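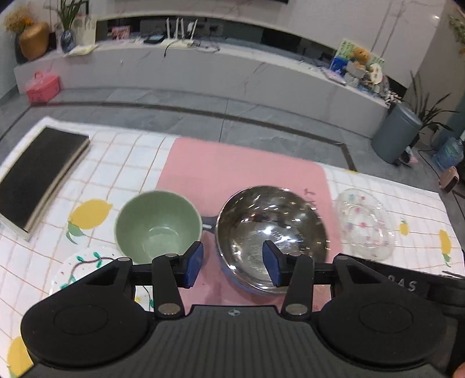 *Lemons on a tablecloth. The fruit is a favorite subject for printed cloth.*

# Why Are Lemons Sour?

*From the Young Readers' Pages of the Juveria Garden Library*

A lemon looks cheerful, but one bite can make your whole face squeeze up. The sour taste comes from something called citric acid. Many fruits contain acids, and oranges have citric acid as well. An orange also holds plenty of sugar, so the sweetness covers much of the sourness. A lemon has very little sugar and a great deal of acid.

## How your tongue knows

Your tongue is covered with small bumps, and inside many of those bumps are taste buds. Each taste bud is a group of cells that can detect sweet, salty, sour, bitter, and savory tastes. When lemon juice touches your tongue, certain cells notice the acid and send a message along your nerves to your brain. Your brain reads the message as "sour."

Your mouth then makes extra saliva, which thins out the acid and helps protect your teeth. Some people find that their mouths water when they only think about a lemon. You may be finding that out now.

## Where lemons grow

Lemons grow on small evergreen trees. An evergreen tree keeps green leaves all year. Lemon trees like sunshine and mild winters, and a hard frost can kill them. In colder places, gardeners grow them in pots and bring them indoors before the weather turns.

The flowers are white, often with a touch of purple on the outside, and they smell sweet. Bees visit them for nectar. A young lemon is green and hard. It takes many months to grow to full size and turn yellow. One tree may carry flowers, green fruit, and ripe fruit at the same time.

The library keeps 2 lemon trees in its glasshouse on Borgate Street. They are moved outside each May. Jeferson Pacheco, who looks after the glasshouse, measures both trees when they go out and writes their heights on the board by the door.

## What is inside a lemon

The yellow outer skin is called the zest. It contains tiny pockets of oil, and this oil gives lemons their strong smell. Under the zest is a soft white layer called the pith, which tastes bitter. Inside the pith are the segments, filled with little sacs of juice. The seeds are found near the middle.

## Lemons and sailors

Long ago, sailors on long voyages often became ill with a disease called scurvy. Their gums bled and they felt very weak. Their food at sea contained almost no vitamin C, which the body needs to stay healthy. Lemons and oranges are good sources of vitamin C, and sailors who ate them recovered. It took many years before ships carried citrus juice as a regular supply.

## Try it yourself

Ask an adult to help you cut a lemon.

1. Slice an apple and lay the pieces on two plates.
2. Squeeze lemon juice over the pieces on one plate only.
3. Wait one hour and compare the plates.

The plain apple should turn brown first. Lemon juice slows the browning.

## Words to know

**Acid:** a substance that can make food taste sour.

**Nectar:** a sweet liquid made by flowers.

**Scurvy:** an illness caused by too little vitamin C.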